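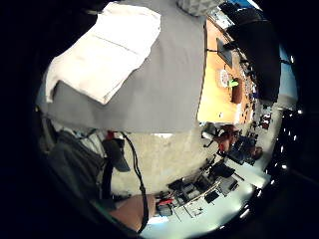

Towel run, take 2, gripper side

mtshek: Club rules say 75 clean folds before we train. I vote we count the ones with a curled edge.

hornden_kid: No. Curled is curled. The policy will learn to curl.

mtshek: It'll learn to fold like my roommate, so we'd have a baseline.

suroneo: Curled ones go in a separate folder. Also, whoever owns the round white plate-looking thing on the long table, move it before judging.

hornden_kid: Still no on the curled ones.

mtshek: Fine - 7 to redo. Chak-lun has the gripper next.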